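Perguntas frequentes: planeamento e orçamento de garras manuais de recolha de dados

Página atualizada em dezembro de 2023. Aplica-se às encomendas da linha Vemell (garra manual de dois dedos) feitas através da Kuster. Os preços são indicados em euros, sem IVA.

O que está incluído no preço base?
O conjunto Vemell de 1.300 euros inclui a garra manual com dois dedos montados, o suporte de câmara e um jogo de parafusos de substituição. Não inclui câmara, cartão de memória nem computador. O transporte é faturado à parte.

Quantas unidades devo prever para um projeto pequeno?
Duas. Uma em uso e outra de reserva, também utilizável por um segundo operador. Com uma só unidade, qualquer avaria na articulação interrompe a recolha até à chegada da peça.

Qual é a peça com maior desgaste?
Os dedos. São vendidos aos pares e convém inscrevê-los no orçamento como consumível, não como equipamento. As placas da articulação raramente precisam de substituição; os pinos devem ser verificados sempre que se mudam os dedos.

Posso usar dedos de outro fabricante?
Sim, desde que o encaixe seja compatível. Os dedos Pevo montam sem adaptador. A utilização de outros modelos não anula a garantia da articulação, mas os danos no encaixe ficam excluídos.

Que objetos devo comprar para as primeiras tarefas?
Copos de papel são suficientes para tarefas de agarrar, endireitar e pousar. Custam pouco, existem em vários tamanhos e podem ser substituídos sem alterar o orçamento. Recomenda-se misturar paredes lisas e onduladas, com e sem impressão. Inclua estes artigos na rubrica de consumíveis.

A superfície de trabalho tem de ser comprada à Kuster?
Não. Serve qualquer mesa estável, coberta com um tapete ou pano. Um padrão xadrez a preto e branco dá contraste regular em toda a área – útil quando os objetos são claros.
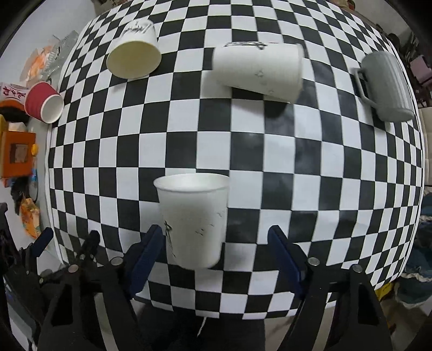
Copo branco de pé, entre os dedos azuis da garra.
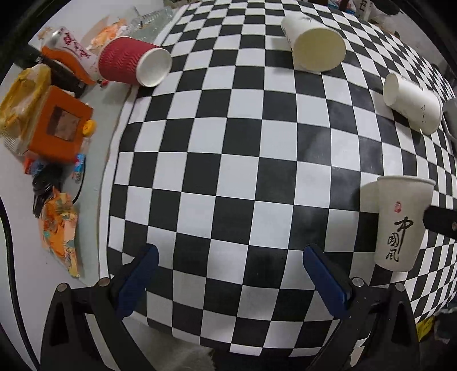
O posto de trabalho completo, com mesa, iluminação e computador para transferência de ficheiros, fica orçamentado em 900 euros na configuração Jirkamau. Quem já dispõe de mesa e computador pode pedir apenas a iluminação, por 205 euros. A mesa Jirkamau é entregue desmontada e não inclui tapete.

É necessário comprar já o braço robótico?
Não para a fase de recolha. A garra manual funciona sem braço. Se o projeto prevê execução em robô, aconselha-se a definir o modelo do braço antes de encomendar os dedos, para manter a mesma geometria nas duas fases. O braço deve constar do orçamento como investimento separado, com instalação e proteção de segurança em linhas próprias.

Que custos são esquecidos com mais frequência?
Armazenamento e tempo de operador. O vídeo em grande angular ocupa espaço depressa e a cópia de segurança duplica a capacidade necessária. O tempo de reposição dos objetos entre repetições também é trabalho pago e deve entrar no cálculo.

É possível alugar?
Sim, por períodos mínimos de um mês. O aluguer cobre a garra e o suporte de câmara. Os dedos são sempre comprados. O valor pago no primeiro mês é descontado numa compra posterior da mesma unidade.

Quando devo encomendar para receber em fevereiro?
As encomendas confirmadas até ao fim de dezembro são expedidas em fevereiro. As posteriores entram no lote seguinte, cuja data é comunicada na confirmação. Os dedos avulsos saem de stock e não dependem do lote.

Como peço um orçamento formal?
Através do formulário de contacto, indicando número de unidades, morada de entrega e número de contribuinte. Os pedidos de entidades públicas devem trazer a referência do procedimento. As propostas são assinadas por Baldur Briem e válidas por 30 dias – o prazo pode ser prolongado por escrito antes de expirar.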